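Home | Animals | Science | Make and Do | Quiz

Why do we cover the table?
By Lucrezia Marino
Reading time: 1 minute

Paint, glue and crumbs can mark a tabletop. A cover keeps it clean. Big sheets of paper are cheap, but they tear. Cloth lasts longer and can be washed.

Lay the sheet down and smooth it from the middle outwards. Small creases do not matter. Then put your things on top, with space between them. Leave 5 cm free along the edge.

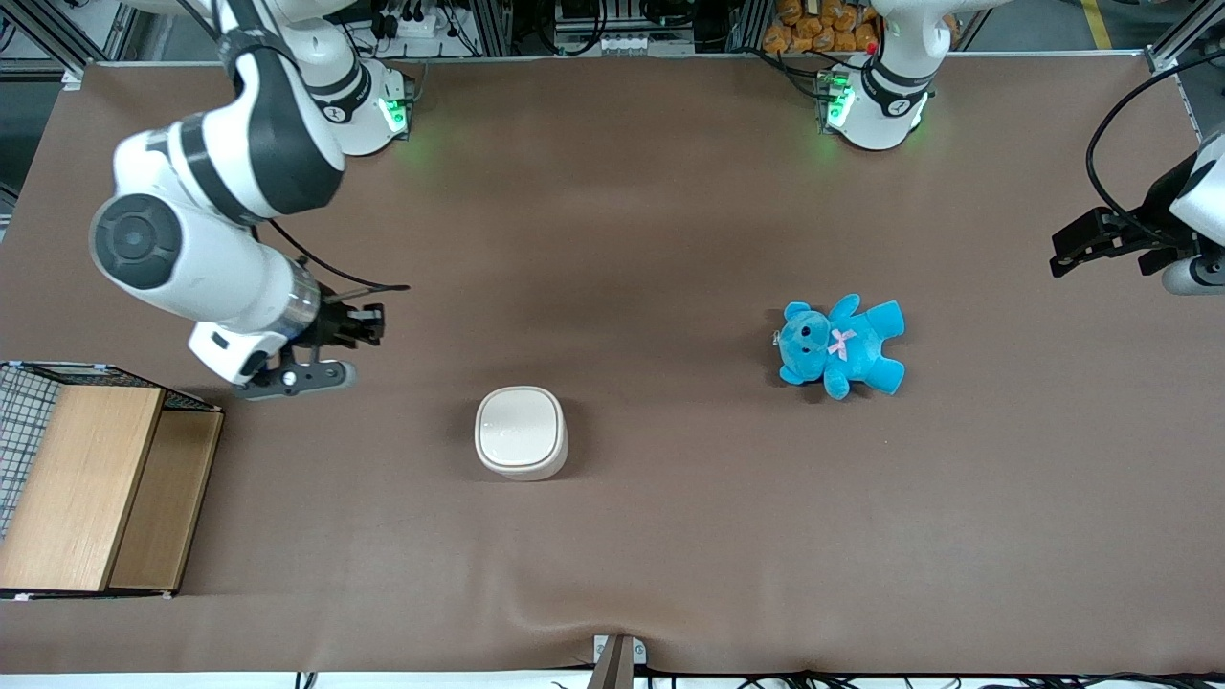 A brown sheet on a long table, with a wooden crate and a teddy bear on top.

Get our newsletter every Monday. Ask a grown-up to sign up.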